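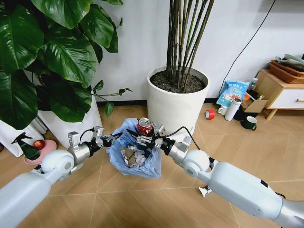 Where Does Our Litter Go? A Lounge Floor Project

Our class had to pick a small, boring problem and stay with it for a whole term, and I picked the floor of the student lounge at Haberkorn. I walk through there every day and I was tired of kicking cans. My question was simple: what gets left on the floor, and would people sort it if the sorting were easy?

I started in March with a notebook and one roll of blue bags. The plan was to collect everything from the floor between the door and the plants, write it down, and only then bag it. I did 21 pickups in total. Four of them were right after the lunch break, and those were by far the worst!

The first thing I learned is that a bag is a pain to fill when it won't stand up. The thin blue ones sag the second you let go, so you want to hold the rim with one side and pick up with the other. I tried folding the edge outward like a collar and that helped a lot, especially once there was a bit of paper in the bottom to weigh it down.
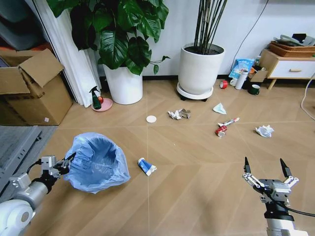

Sieglinde Petersen

The area by the two big white planters is what I called Zone 2 in my notes. It's a nice corner, with the heart-shaped leaves on one side and the tall thin stalks on the other, and stuff collects there like crazy. A typical round turns up things like a red soda can that's been crushed, a squashed blue-and-white carton, a round white lid, and wads of paper all over the planks. The paper is the sneaky part. Some of it has foil mixed in, and I never knew which pile to put that in (my teacher, Frauke Thiele, said to give it its own line in the table, so I did).

Over the whole project I wrote down 52 cans. Paper was way ahead of that, but I stopped giving it a number once I noticed that one ripped napkin could turn into five entries. I would set that up differently next time and weigh it.

For the second half I tried the Udero method from our textbook, where you go by material and do all the cans first, then the cartons, then the paper. It felt slower - you cross the same floor over and over - but the bags came out much cleaner. Going left to right was quicker and left me with a mixed mess to sort later on a table.

Things I still want to try: a separate can bag near the planters, and a sign at eye level. The sign is drawn already and just needs tape.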